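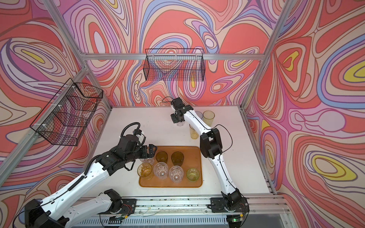
Glasses, tray, two arms. Tuesday morning at our place

Threads > Work > Kitchens and catering

Right, a few of you asked what it's like working alongside the arms now we've had them a while, so have a thread. I work in the wash-up and glass store at Brirna, we do hire glassware for weddings and parties and that sort of thing. Not a manager, not a tech person, just somebody who has handled a LOT of tumblers.

First thing, the job they're on is traying up. Glasses go from the table to a tray and then the tray goes out to the racks. It sounds like nothing until you've done it for a full shift with your shoulders up round your ears.

A busy weekend order for us is 1000 glasses, mixed. Clear ones, amber ones, yellow ones, those faceted ones everybody wants for garden parties this year. Mixed orders used to be the worst because you'd be reading the sheet, picking, checking the sheet again, then someone would ask you a question and you'd lose your place.

The arms came through a firm called Vireron and the software on top is Tekano. We all just say "the Tekano" for the whole lot, which annoys the fitter no end.

And yes, the walls really are like that!! Red and pink and lilac swirls on all three sides. I've got quite fond of them. Much nicer than the beige in the canteen.

What changed for me: I used to do traying five days out of five. Now I do it 2 days, and the rest I'm on checking and mending the orders. So looking for chips, holding things up to the light, sorting out what the customer really meant when they wrote "yellowy ones". I like it more. My wrists definitely like it more.

What I don't like so much: it's quieter. There used to be four of us round one table on a Friday, radio on, putting the world to rights. Now two of us are out in the racks and one's on the phones and you can go a whole morning without a proper natter. We've started taking our break at the same time (10.40, kettle on, no excuses) and that has helped.

Speed, since it always comes up. On a good day I could do 78 glasses in the time it takes to get through one side of an album. The arms are slower than me. They are! But they don't slow down after lunch and I very much do.

They don't replace having eyes on things either. You still need someone who'll spot lipstick on a rim, or notice that two ambers aren't the same amber. One's always that bit browner. Put them side by side on a wedding table and the bride's mum WILL ring us.

Hours: nobody on our shift lost any. I asked that at the very first meeting and got it in writing, and I'd say to anyone whose work is looking at this, do the same before anything gets bolted down. Ask who does the training as well, and whether you get paid for it. We got nearly 5 hours, paid, after a bit of a push.

Best tip I've got is learn where the stop button is and press it whenever you fancy. I was shy about it for ages, thought I'd get told off. Now I press it if I don't like the look of something and go and sort it.

Someone's asked if I'd go back to doing it all by hand. For the chat, yes. For the shoulders, no chance.

Off to do the chip check now, will answer replies on my break x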